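Visit report: Faltier open day, second floor offices and workshop
16 October 2022

The visit covered the Faltier site during its annual open day. Entry was by numbered badge, issued at the ground floor desk. The last badge number I saw written in the register was 1,793, although numbering continues from the previous year and should not be read as attendance. Groups were limited to 6 visitors plus a guide. Our guide was Neema Kioko, who manages the fit-out of the building.

Faltier leases two floors. The lower one holds the workshop and stores. The upper one was converted from storage to office use in February and was the part I had come to see, as our own conversion is at the planning stage.

The workshop was first. It has one Draller panel saw, a bench for hinge and runner testing, and a rack of returned parts awaiting inspection. The hinge test runs 600 cycles per sample before the first check. Kioko stated that most rejects come from screw holes drilled too near the edge of the panel, and that the jig was changed in response. The revised jig was on the bench. It adds a fixed stop on the short side and is otherwise the same tool.

The office floor is reached by the rear stairs. Walls are white and the ceiling has been left exposed and painted white to match. The floor is dark wood with a black baseboard. Desks are long, white topped and on white legs, with a dark gray fabric divider standing on the desktop. Office chairs are black. Small containers stand directly on the floor, including an orange octagonal bin.

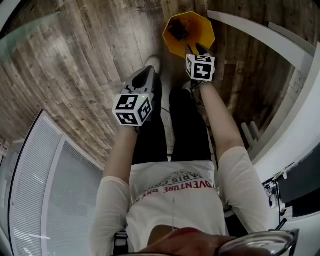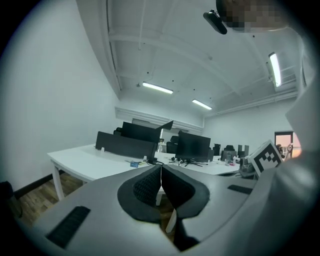

The dividers were bought from Grostum after samples from two suppliers were compared. Kioko's main criterion was that a panel could be moved by one person without tools. Sound absorption was a secondary concern, and no measurements were taken before or after installation. I asked about wear on the fabric edges. The supplier's sheet recommends vacuuming only.

Power and data are distributed from the walls. Trays under the desks were specified in the first drawing and then removed to save cost. Kioko would put them back in a second phase. For our project I would price the trays from the start, including the labor for refitting desks already in use.

Desk spacing was set on paper at 300 millimeters from the wall to allow access to the sockets. I did not check this with a tape. The blinds were supplied by Kratochvíl under the building's existing contract, and the tenant has no choice of color.

The visit closed with a short question period in the stairwell lobby. Two points were left open: the load rating of the upper floor for archive shelving, and whether the landlord will accept adhesive floor markings. Kioko has the structural drawings and agreed to send the relevant sheet. The adhesive question has to go to the landlord in writing.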